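The laundry lesson

By four in the afternoon Frøydis Myklebust has put the same bit of washing into the same basket more times than she cares to remember, and she is still cheerful about it. She never touches the cloth herself. Her hands are on a pair of controllers, and a few steps away two arms copy whatever her wrists do, with a delay so small that you stop noticing it after your first cup of coffee.

Stuvby, the firm she works for, wants its machine to tidy a home, and it has decided that the best way to teach it is the way most of us were taught - by someone patient doing the job in front of us, over and over. Every go is recorded, from the arms' point of view as well as hers, and February's target was 900 good ones. When I visited they had reached 410.

"People think you want perfect demonstrations," she told me, stretching her fingers. "Well, you do want tidy ones. But if I fumble a sleeve and then rescue it, I keep that. The robot is going to fumble too, poor thing, and it ought to have seen how you get out of trouble." 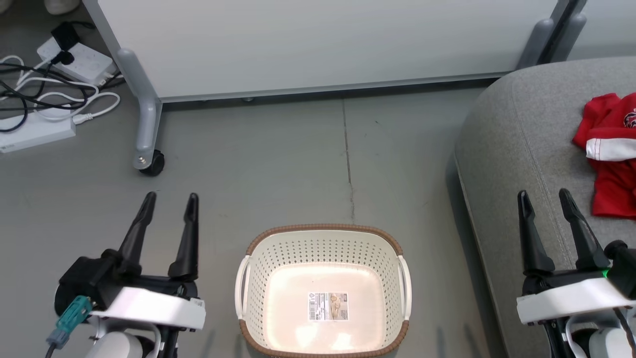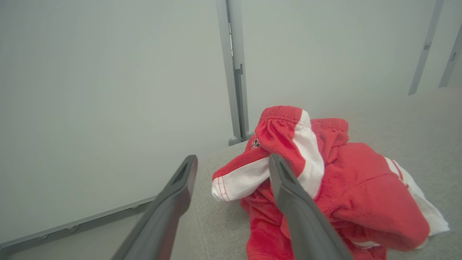 Red sportswear on the grey seat, waiting for the basket.

Cloth is a hard teacher. A mug is the same shape whichever way you set it down, but a shirt never lands the same way twice, and Akua Amoah, who trains the new operators, spends most of their first morning on nothing but where to pinch. Go for a fold that stands up a little, she says, and come in slowly. She let me have a turn, which was kind of her, and I managed one lift in 25 minutes and was absurdly proud of it.

Her colleague Teodor Moldovan prefers the older method, where you take hold of the arm itself and walk it through the movement. He likes to feel the weight, he says, and he thinks the remote operators snatch. They have been having this argument for about 61 weeks, by Akua's reckoning, usually over lunch, and the firm has sensibly kept both methods going. Next month they start on socks.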